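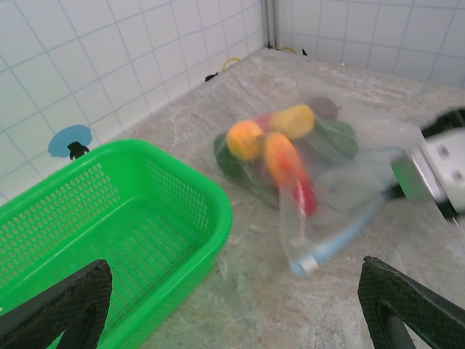
The greengrocer's on the kitchen counter

Give a four-year-old a shopping basket and watch what happens to the next two hours. Somebody is put in charge of the till, somebody else wants a carrot that costs a million dollars, and an adult who only came in to boil the kettle is sent to the back of the line. I love it, and I've come to think that play food is the hardest-working stuff in any toy cupboard.

I started paying attention to it properly when we moved to Vutside, where my daughter inherited a bag of vegetables from the family next door. There were 147 pieces in our house by the following September (yes, I tipped them all out and counted, it was raining), including 30 strawberries, and no two carrots were the same colour. Some had been chewed. One bread roll had been through the dryer and came out looking better than before!

What I wanted to know was why some of it got played with every single day while the rest sat at the bottom of the box. So I rang Floor Visser, who ran the toy library at Plivska for years and has washed more plastic eggplants than anyone I'm ever likely to meet.

"It's the container," she said, before I'd finished asking. "Parents buy lovely food and then put it in a big tub with the train tracks. A child can't see it, so a child doesn't think of it."

At Plivska the produce went out on loan in clear bags with a zipper along the top. You can see the lot without opening it, and a small person who is after the peach can find the peach. Floor likes a slider better than the kind you press shut, as little fingers can get hold of the tab and haul it across by themselves. Mine will open and close one for ages. I have stood there with my coat on, waiting for a bag of vegetables to be zipped up to her satisfaction.

Then there's the basket. We'd been using a cane one, which looked beautiful and shed bits all over the floor. Floor put me on to plain plastic with holes in the sides, the sort sold for tidying cupboards. It goes in the sink with everything in it, you run the tap, give it a shake and leave the whole thing to drain on the counter. Ours is from Firberg and has already been a boat, a bed for a rabbit and, for one very loud afternoon, a hat. A rectangular one stacks and slides onto a shelf, and it holds a surprising amount of fruit.

As for the food itself, buy less than you think. Floor's starter bag had a couple of round things, a long thing, something leafy and something dark, and she says children got more out of that than out of the enormous sets. Shapes matter more than accuracy. Our best piece is a yellow lump from a Heitmann set that has been a peach, a capsicum and a sick chicken, depending on who's cooking. I've stopped correcting anybody.

Do let it into the real kitchen, too. We have a child-sized stove in the bedroom and it's a perfectly good stove, but the best games happen on the bench beside the actual dinner – her pumpkin next to my pumpkin, both of us chopping, one of us with a knife made of wood. She unpacks her groceries when I unpack mine. She has opinions about where the onions live.

The washing-up is easier than you'd expect. Warm water, a squirt of detergent, an old toothbrush for the creases in the broccoli. Anything hollow needs a squeeze and a night on a tea towel with the hole facing down. Felt and wooden pieces get a wipe with a damp cloth and stay well clear of the sink.

Our neighbours' youngest is three now and has started turning up at the back door with coins. The carrots are still a million dollars, but he's been told he can have two.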